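Quels bols pour tous les jours ? (et comment les ranger)
Forum Maison et table > Vaisselle

priver_m
Bonjour à tous. Je refais petit à petit la vaisselle de la maison et j'en suis aux bols. Pour l'instant j'ai sur la table un grand bleu clair, deux blancs avec un filet noir sur le bord et un plat rond crème.

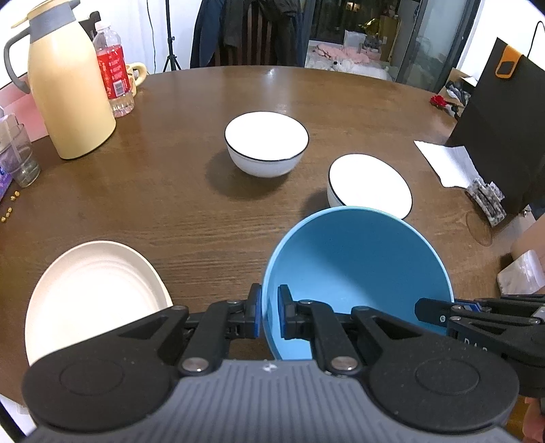
Werach
Avant de parler de couleur, il faudrait savoir ce que tu manges dedans. Un bol à soupe et un saladier pour deux, ça ne se choisit pas pareil.

priver_m
Soupe le soir, céréales le matin, salade l'été. On est 4 à la maison. Je voudrais une base blanche et une ou deux pièces de couleur pour le service. Le plat crème vient d'ailleurs, je ne sais pas si je le garde avec le reste.

Werach
Alors base blanche à filet noir, oui, mais vérifie qu'on peut racheter à l'unité. J'avais une série avec un liseré comme ça, arrêtée deux ans après l'achat. Quand on en casse un, on se retrouve avec un bol qui ne va avec rien.

lucarne77
Pas d'accord sur le filet. Chez moi les bords peints ont tous fini par s'user au lave-vaisselle, d'abord par petits manques, puis sur tout un côté. Du blanc uni, on en retrouve partout, et on le remplace sans se poser de questions.

Werach
Ça dépend du filet. Posé sous l'émail, il tient. Posé dessus, il part. On le sent en passant l'ongle sur le bord : s'il y a un relief, c'est dessus.

lucarne77
L'ongle ne dit pas tout. J'ai eu des assiettes parfaitement lisses qui se sont effacées quand même.

Maritza Condori
Bonjour. J'ai tenu longtemps la vaisselle d'une maison d'hôtes, 15 couverts le matin. Quelques remarques dans le désordre.
Le diamètre compte plus que la forme. Mesurez l'espace entre les picots du panier de votre lave-vaisselle avant d'acheter. Un bol trop évasé prend deux places et se couche sur son voisin.
Pour le bleu clair, les cuillères en inox laissent des traces grises. Ce ne sont pas des rayures, c'est du métal déposé. Pâte de bicarbonate, éponge douce, rinçage. Sur le blanc c'est pareil.
Pour le plat crème, gardez-le. Le crème à côté du blanc choque quand il y en a la moitié de chaque. Une seule pièce au milieu de la table, avec du pain ou des fruits, ça passe très bien.

priver_m
Merci, c'est précis. Je n'avais pas pensé aux picots. Je viens de mesurer, les blancs passent, le grand bleu va seulement sur le panier du haut, couché contre le bord.

Maritza Condori
Couché, l'eau va rester dans le pied. Lavez-le à la main, c'est une seule pièce.

tonton_gres
Moi je ne mettrais pas de blanc du tout sur une table en bois foncé. Ça fait cantine. Du grès brun ou vert, et on n'en parle plus.

lucarne77
Sur du bois foncé, du grès brun, on ne voit plus rien. Le blanc et le bleu clair ressortent, c'est plutôt ce qu'on cherche, non ?

tonton_gres
Question de goût. Chez mes parents tout était brun et personne ne s'est plaint.

Werach
Le grès raye aussi les tables, si le pied n'est pas poncé. Passer du papier de verre très fin à l'eau sous chaque bol avant de s'en servir. Valable pour n'importe quelle vaisselle dont l'anneau du dessous reste sans émail, d'ailleurs. Sur un bois sombre, les traces claires se voient tout de suite.

priver_m
La table est marron foncé, donc oui, j'y fais attention. Je mets des sets pour les repas mais pas le matin. Je vais regarder le dessous des bols.

jaltstead
Pour le rangement, puisque c'est dans le titre : on les empile comment ? J'ai le même problème avec une grande pièce et des petites. Si le grand est dessous, il faut tout soulever pour l'attraper. S'il est dessus à l'envers, il tient mal.

Maritza Condori
Le grand à part. Les petits par piles de quatre au maximum, avec un rond de feutrine ou un essuie-tout plié entre chaque. Au-delà, on finit par tirer celui du milieu et on ébrèche le bord. C'est toujours le bord qui part.

lucarne77
L'essuie-tout entre des bols qui servent tous les jours, personne ne le fait plus d'une semaine. Je préfère une étagère d'appoint en fil métallique, celle qui coupe la hauteur du placard en deux. Grand bol dessous, petits dessus.

Maritza Condori
Pour l'usage quotidien, vous avez raison, l'étagère est plus pratique. Je garde le feutre pour ceux du fond du placard.

jaltstead
Adopté pour l'étagère. Il faut mesurer la hauteur du grand bol avec un peu de marge, je me suis trompé la première fois et elle est repartie au magasin.

priver_m
Autre question. Pour compléter, j'hésite entre acheter deux blancs de plus tout de suite ou attendre les soldes. J'ai vu une série chez Mac Mathúna, référence 1008, qui a l'air proche, mais le filet semble un peu plus épais sur leur site.

Werach
Emmène un des tiens au magasin et pose-le à côté. Les photos de site ne servent à rien pour comparer deux blancs. Il y a des blancs bleutés et des blancs jaunes, et à la lumière de la cuisine ça saute aux yeux.

tonton_gres
Ou alors dépareille franchement. Deux à filet noir, deux à filet bleu pour rappeler le grand. Au moins on ne dira pas que c'est raté.

lucarne77
Pour une fois je suis d'accord avec tonton_gres. Le filet bleu avec le saladier, c'est une bonne idée. À condition qu'il ne s'efface pas...

Werach
On ne va pas recommencer.

priver_m
L'idée du filet bleu me plaît. Je passe au magasin en juin avec un bol blanc dans un torchon. Le plat crème reste, il servira pour le pain. J'ai regardé les dessous entre-temps : un des deux blancs accroche un peu au doigt, je vais le poncer comme indiqué. Quel grain, pour le papier ?

Werach
400 puis 800, mouillé, sans appuyer. Tu rinces bien après et tu essuies le pied avant de reposer le bol sur la table.

jaltstead
Si tu trouves le filet bleu, mets la référence ici, ça m'intéresse aussi.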